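Teaching by demonstration (robotics)
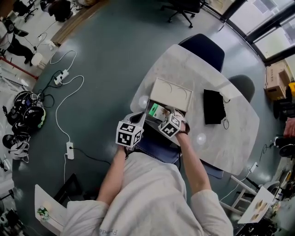 Teaching by demonstration, also called learning from demonstration or programming by demonstration, is a way of giving a robot a new task by having a person carry the task out. The person may move the robot's arm directly, drive it from a distance with a controller, or do the job with their own hands while their movements are measured. The recorded movements are then used to build a set of instructions, or to train a model, that lets the robot attempt the same task by itself.

The approach differs from conventional robot programming, in which each position is written out in code or entered on a control panel. It is used mainly where the task involves contact, soft or irregular objects, or small adjustments that a skilled person makes without thinking and would find hard to put into words.

Methods

Hand guiding

In hand guiding, known in the technical literature as kinesthetic teaching, the operator takes hold of the robot and moves it through the task. The motors are set so that the arm carries its own weight and offers little resistance. Joint positions are stored many times a second, along with the opening and closing of the gripper.

Hand guiding needs no extra equipment, and the recorded path is always one that the arm can physically follow. It is slow, however, and awkward with two arms, as one person can seldom steer both well at once. The operator's body may also block the robot's own cameras during the recording.

Remote control

Remote control, or teleoperation, places the operator apart from the robot. Common input devices are joysticks, hand-held controllers of the type sold for virtual reality, and leader arms. A leader arm is a second, usually smaller arm with a similar arrangement of joints. The operator moves it and the working arm, called the follower, copies the motion.

Leader arms suit two-handed work and can be learned within an hour or so by most people. Their chief weakness is the lack of touch. Unless force is fed back to the operator, pressing too hard on an object can only be noticed by eye. Delay in the link is a further difficulty, and operators tend to slow down or move in short steps when it becomes noticeable.

Worn and tracked devices

A third group of methods leaves the robot out of the recording altogether. The demonstrator works at an ordinary table with bare or lightly equipped hands, and the position of each hand is measured. Gloves with bend sensors, inertial sensors strapped to the limbs and cameras worn on the head have all been used.

One low-cost arrangement fixes a cube to each hand. The faces of the cube carry black-and-white square patterns known as fiducial markers, each with its own code. A camera that sees even one face clearly can work out where the cube is and which way it is turned. With a cube on each hand, everyday two-handed actions such as taking an item out of a cardboard box can be recorded at a table. A camera looking down from head height has a good view of both cubes in this kind of work, though a hand that reaches deep inside a container may hide its marker.

Marker tracking gives the pose of the hand but says little about the fingers. Finger movement has to be estimated from the camera picture or measured separately. Glare is another known source of error — a glossy tabletop under ceiling lights can wash out part of the picture — and matt surfaces and printing are generally preferred.

Transfer to the robot

A human hand and a robot gripper differ in size, reach and number of joints. Matching one to the other is called retargeting, and the wider difficulty is known as the correspondence problem. Hand guiding avoids it entirely and leader arms largely do so. With tracked hands it must be dealt with in software. A usual solution is to keep the path of the wrist and reduce the fingers to a single value for open or closed. Paths that the arm cannot reach are shifted, slowed or thrown away.

Recorded demonstrations may be replayed as they are, which works only if every object is in the same place each time. More often they are used for training. In behavioural cloning, the simplest form, a model learns to produce the demonstrator's action from the camera view and the current position of the arm. Small mistakes can add up as the robot drifts into situations that were never shown. Adding demonstrations in which the operator recovers from a poor starting position reduces this effect.

Recording practice

A single run through a task is called an episode. Sessions normally begin with calibration, in which the offset between marker and hand, or between leader and follower, is checked. Objects are then set out, the episode is recorded, and the table is reset. Resetting often takes longer than the task.

The Brenance handbook, a set of working notes compiled by Hildegard Brandes and Jannik Ostermann, advises that object positions should be varied between episodes and that the operator should return to a fixed resting pose at the start and end of each one. It recommends a break after 14 episodes of fine work and sets aside 10 episodes from each session for testing. Failed attempts are kept but labelled, so that they can be left out of training or used to teach a model what failure looks like.

Brandes later applied the same rules to packing and unpacking tasks at Braltness, where two operators recorded the same set of boxes in turn. The notes from that work record clear differences in style between the two. One held the box steady with the left hand throughout, the other only when the contents stuck. Ostermann argued for keeping both styles in the data, with the operator noted for each episode.

Limitations

The quality of the result depends heavily on the demonstrator. Hesitation, needless pauses and changes of method are learned along with the useful motion. Forces are poorly captured by most tracked methods, which makes tasks such as pushing in a tight plug or peeling off a label harder to teach than lifting and placing.

Recording is also tiring. Hand guiding strains the shoulders, and worn equipment can slip during a session, which changes the calibration and may spoil the episodes that follow.

See also

Correspondence problem
Fiducial marker
Imitation learning
Motion capture
Teleoperation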